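Tranham Robotics Club -- Gripper Project Gallery

28 December 2018

The autumn project at Tranham was a hand-held gripper with two parallel fingers, used to record how people pick up soft goods. Each group built one, calibrated it and then collected demonstrations with it. The control code comes from Rallulell, the club's own library, and the log format is unchanged from last year.

Soft items were the second block of work, after the rigid blocks and tins. A cloth item has no fixed width, so the finger gap at the moment of closing tells us little by itself. We log the gap over time and mark the point where it stops changing. Groups were asked to grip on a seam where one was available, as the extra layers of fabric give a more repeatable reading. 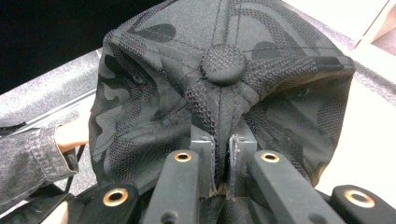

Each group recorded 40 grasps per item, with 5 items in the set. A grasp was kept if the log had a clear closing point and no dropped samples. Anything else was marked and repeated at the end of the session. File names follow the usual pattern: group, item, attempt.

The linkage needs checking before every session. Play at the pivots shows up as a step in the gap reading when the fingers change direction. Groups using the older Gu firmware should also set the sample rate to 50 Hz by hand -- the default is lower and the setting is lost on restart.

The full set holds 800 grasps from four groups. It will be used in February for the Trendton round, where the task is to sort mixed items into two bins. Logs are on the club drive under Gripper, with the calibration sheets in the same folder.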